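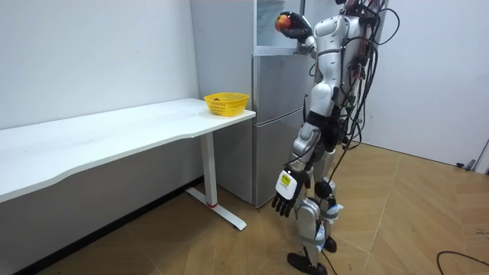
4. Storage and use of kit ingredients at home

4.1 Households and diaries

The home part of the study followed 39 households in Biltgate that had signed up for one of two meal kit services, Okudeo or Brimico. Both services deliver a box once a week. Okudeo packs each recipe in its own paper bag, with the sauce portions and spices inside. Brimico packs by type, so that all the vegetables for the week are together and the cook sorts them out using the recipe cards. The two boxes are otherwise close in price and in the kind of meals they offer, and both lean toward noodle dishes, stir-fries, stews and tray bakes.

Each household kept a diary for six weeks, starting with the first delivery in November. The person who did most of the cooking wrote down where each item was put when the box was unpacked, when it was used, and what happened to any part of it that was left over. An entry covered one item from one box. Items that were already in the kitchen were entered only when they were cooked with something from the kit or used in place of it.

Thirty households kept the diary to the end. The others stopped early, most often in the week they paused their deliveries. We did not use their diaries in this section, as a gap in the diary could mean either that nothing was left over or that nothing was written down. The diaries that were kept to the end gave 962 usable entries.

4.2 Where items were put

Unpacking was quick in both groups, and most cooks made the same choices week after week. Meat, fish, tofu and dairy went straight into the refrigerator. Dry noodles, rice and spice packets went into a cupboard or stayed in the bag. There was little to report on these items, and few of them were lost.

Fresh produce was less settled. The kit cards carry storage advice for the whole box ("refrigerate on arrival") but not for single items, and cooks fell back on habit. Tomatoes, limes, ginger, garlic and apples were the items most likely to be treated differently from one home to the next. The household refrigerator of the type referred to in this section is the two-door kind with an upper freezer compartment (Figure 4), and in several homes the crisper drawer at the bottom was already full when the box came. Herbs and salad leaves then ended up on an upper shelf, often pushed toward the back where the air is coldest. Cooks described these leaves as limp or glassy by the day they were needed.

The paper bags used by Okudeo had a clear effect here. Cooks tended to put the whole bag in the refrigerator unopened. This kept the items for one meal together and made the start of cooking easier, but it also meant that ginger, garlic and onions were chilled along with everything else. It hid the produce as well. One cook wrote that she "found the cilantro on Sunday in Thursday's bag," by which time it had turned. Brimico cooks handled each vegetable while putting it away, and their diaries contain more remarks on its condition at delivery.

4.3 What was left over

Kits are meant to leave nothing behind, and for main ingredients this was mostly true. The leftovers in the diaries were small: half a lime, the end of a piece of ginger, part of a bunch of scallions, a spoonful of peanut butter or chili paste in a sachet. Whether these were used again depended on how easily the cook could think of a place for them. Scallions and ginger went into soup, eggs or fried rice. Open sachets were kept for a while and then thrown away. Several cooks said they did not know how long an opened sachet would last, and no date on the packet told them.

Fruit was a special case. Where a recipe called for part of an apple, as in the slaw that both services offered during the study, the rest was usually eaten by whoever was in the kitchen and never stored at all. Where the whole apple was left because the cook had skipped the slaw, it joined the household's own fruit and could not be followed any further in the diary. We entered these as used, which may make the waste figures for fruit look a little better than they should.

Skipped meals were the larger source of waste. A meal that was put off once was normally cooked later in the same week. A meal that was put off twice was seldom cooked as planned. Its meat or fish was moved to the freezer, and the vegetables were either worked into something else or thrown out. Freezing the protein seemed to close the matter for many cooks - the recipe card was put away, and the vegetables lost the dish they belonged to.

4.4 The storage card

In the fourth week, half of the households were given a storage card prepared by Hiyori Koyama with the Shibata test kitchen. It lists the fresh items in the week's box in the order in which they should be used, and gives each one a place: drawer, shelf, counter or freezer. It also names a simple second use for the items that are most often left in part. The text is short enough to fit on one side and be read while unpacking.

Cooks who received the card moved garlic, onions and ginger out of the bag more often than they had before. They also began to change the order of their meals, cooking the dishes with soft herbs and leaves first. The suggested second uses were taken up less. Cooks who already had a habit of making soup or fried rice kept to it, and those who did not were rarely moved by a line on a card. Akihiko Sekiguchi, who read the diaries without knowing which homes had been given the card, could pick out most of them from the order of the meals alone.

The card made no difference to skipped meals. These followed from late work, guests and tiredness, and the diaries give no sign that better storage would have changed the evening's plan. Some cooks did ask for a version of each recipe that could be made with frozen protein and whatever vegetables remained, and we return to that request in Section 5.

Figure 4. Silver two-door refrigerator with upper freezer compartment; an apple is held in front of the compartment.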